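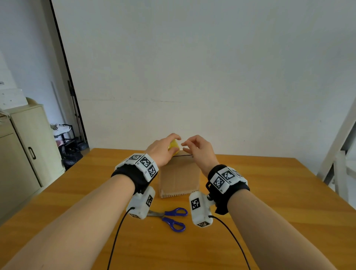

나무 탁자 위 종이 상자와 두 손

무보라(Muvora) 오디오 가이드 대여 후기

10/7/18

토부돈 미술센터 갈 때마다 입구에서 나눠주는 종이 안내문만 들고 다녔는데, 이번엔 드디어 무보라 오디오 가이드를 빌려봤어요! 대여료는 1000원이고 신분증을 맡기면 됩니다. 목에 거는 방식이라 두 손이 자유로운 건 정말 좋더라고요. 가방에 우산에 도록까지 들고 다니는 저 같은 사람한테는 딱이에요.

제가 본 건 니스(Kneath) 홀 상설전인데, 해설이 붙은 작품이 58점이나 됩니다. 다 들으려면 하루가 모자라요. 저는 중간에 카페도 가고 딴짓도 좀 하다가 4층은 결국 반만 듣고 나왔어요 ㅎㅎ 작품 옆 번호를 누르면 바로 재생되고, 멈췄다가 다시 눌러도 듣던 데서 이어집니다. 사소하지만 편했어요.
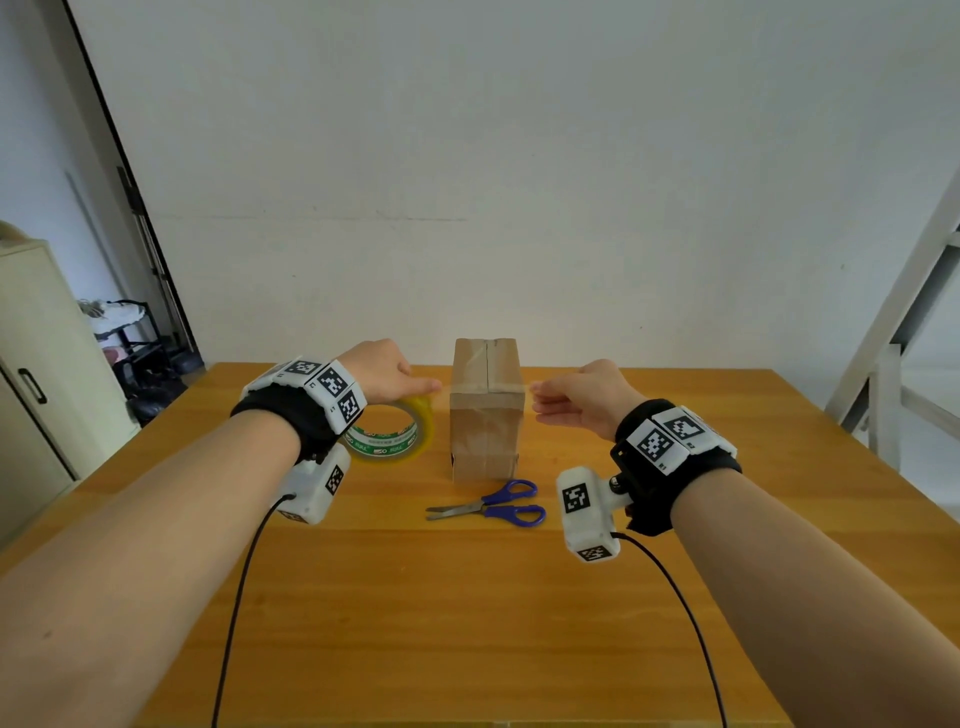
목소리와 해설 내용

해설은 조각가 에레리 이판스(Eleri Ifans)가 직접 녹음한 영어판이 있고, 한국어판은 성우분이 읽으셨어요. 저는 두 가지를 다 들어봤는데 한국어판이 훨씬 차분하고 발음도 또렷합니다. 대신 영어판에는 작가가 젠포트 부두 창고에서 작업하던 시절 이야기가 길게 나오거든요. 웃음소리도 그대로 들어가 있고요. 한국어판에서는 그 부분이 통째로 빠져서 너무 아쉬웠어요. 영어가 좀 되시면 직조 작품 방만이라도 영어로 바꿔서 들어보세요.

아쉬운 점

이어폰이 좀 헐거워요. 고개 숙이면 자꾸 빠져서 나중엔 그냥 개인 이어폰을 꽂았습니다(일반 잭이라 잘 맞아요). 화면 글씨도 작은 편이라 부모님 모시고 가시면 번호는 옆에서 대신 눌러드려야 할 것 같아요. 그리고 반납대가 2층 안쪽에 숨어 있어서 한참 헤맸네요. 빌린 곳이랑 반납하는 곳이 다르다고 미리 말해주면 좋을 텐데요.

배터리는 나올 때까지 넉넉했고 음질도 만족합니다. 별 다섯 개 만점에 네 개 드릴게요. 4월에 섬유 특별전이 열린다던데 그때도 빌릴 생각이에요. 혹시 어린이용 해설 들어보신 분 계시면 댓글 부탁드려요, 조카 데려갈까 고민 중입니다!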